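Home Blog Projects Parts List About Contact

Two arms, one pile of groceries

12/10/2023

So I finally ripped out the old planner. It had been bugging me since March, when I got both arms onto one rail and found out how much they love to reach for the same spot at the same time. The new one is called Halell (I name my branches after nothing in particular, don't ask) and it plans both arms together - one timeline, one set of joint limits, one collision check. It's slower to think and so much nicer to watch!
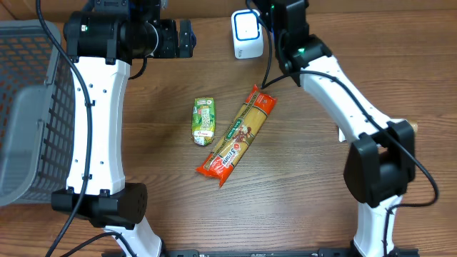
Do you need to plan both arms together if only one of them is moving?
It depends on how much space they share. On my table they overlap a lot, so I plan them together every time and let the idle arm count as an obstacle that's allowed to scoot over.

The perception side is still Kovemance, my little pile of scripts that turns a mask into a grasp angle. It does well with long stiff things. Spaghetti is a dream, the long axis just pops right out of the mask. Small shiny wrappers are another story, and I've spent more evenings than I want to admit tuning the highlight filter for them. I had 68 bad masks saved up from the last round and 14 of them were plain old glare.

Assigning items to arms used to be a bunch of if statements. Now there's a cost for each arm and item pair, mostly reach plus how awkward the wrist ends up, and the cheaper arm gets the job. I love this change. It deleted a whole file!
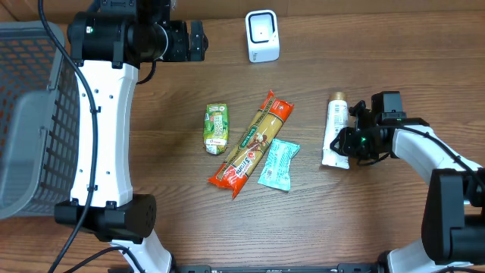 Right arm at the squeeze tube, pasta still in the middle of the table.

Next up was the wrist camera. The head view is fine for picking a target, but for the last bit of the approach I want the close view to take over. The trouble is motion blur. My matcher was happily trusting smeared images and nudging the grasp sideways, so I added a sharpness score, and anything under the cutoff gets ignored and the arm coasts on its last good estimate. I also dropped the speed limit on the final stretch to 16 percent.
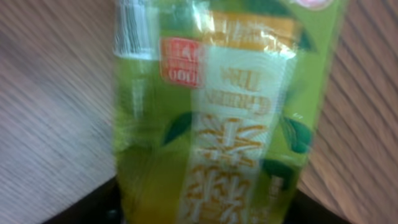 Green tea from the wrist cam, blur and all.

The cutoff is a fixed number for now and I'd like it to depend on wrist speed instead. The log for this branch is up to 2825 lines, so I should also write something to read it for me before I touch anything else.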